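Notebook > Manipulation > Teleop sessions

Wednesday, March
Entry by: bench 2

Pastry day! Started at 9:15 with the croissant on the green mat, driving the arm through the Dorico leader handles, and I have to say the new handle springs are a joy. You can feel where the fingers want to close. Last month I was white-knuckling every grasp.

Target was 40 demos before lunch and we got 57 (!!). Discarded 2, both my fault, I let go of the clutch pedal mid-lift. That brings the Prerell set to 249 good episodes.

Notes for whoever drives next:
- Come in slow over the last bit and let the wrist view do the work. I keep wanting to look at the arm itself and my approach gets worse every time I do.
- Vary the angle. My first batch was nearly all the same straight-down pinch, so after coffee I did diagonal grabs only, one finger near the end and the other into the belly of the thing. Much harder to drive, much more interesting data.
- Don't pause before closing. The policy learns the pause, and then it just sits there thinking about breakfast.
- Fast swings smear the grid lines in the wrist view. Shorter exposure? Ask Zundport what their camera driver allows.

Still to do: retrain overnight with the diagonal grabs in, and write up the pedal trick for the wiki. I really want to see what it does with a croissant lying at a slant. 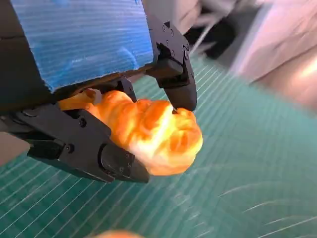 Next session I'd like to try handing over between drivers halfway through a batch, so the set isn't all my habits.

© Ó Dubhghaill Workshop | Contact | Back to top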